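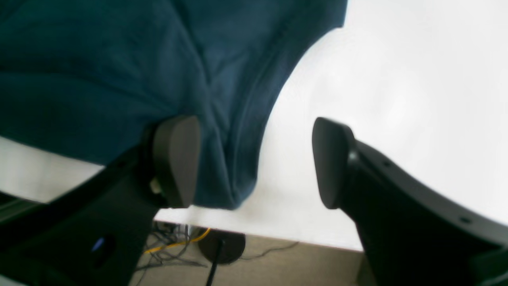
Microfiber towels going stiff, what am I doing wrong

sketfan44
21 September 2024
Bought a pack of Sketus towels, great for 2 months, now they feel like cardboard and just push water around the counter. Wash warm, regular detergent, dryer on low. Softener too. Is it the softener??

volo_driver
Yes its the softener. Coats the fibers. Stop using it, wash hot twice with half the soap, should come back.

pegboard
Not hot. Hot wrecks them. I do cold, splash of white vinegar, hang dry. Mine are from the Utar outlet, going on 10 years.

volo_driver
10 years of cold wash, no thanks. I wipe bacon grease with mine. Hot is fine, its the dryer heat that melts them.

pegboard
Label says warm max. Just saying

lintqueen
Are you washing them with cotton stuff? Bath towels shed like crazy and the lint gets stuck in there for good. Separate load, always. Learned that after a new bath mat, what a mess

sketfan44
Uh yeah, everything goes in together. Jeans, socks, all of it. OK no softener, own load. Still dont know hot or cold

lintqueen
Warm. Split the diference

pegboard
Fine, warm. Vinegar tho

volo_driver
Vinegar does nothing but go for it. If they're still stiff after 2 washes cut them up for the garage. Economou has the big packs on sale until November anyway

sketfan44
First load is in now, will report back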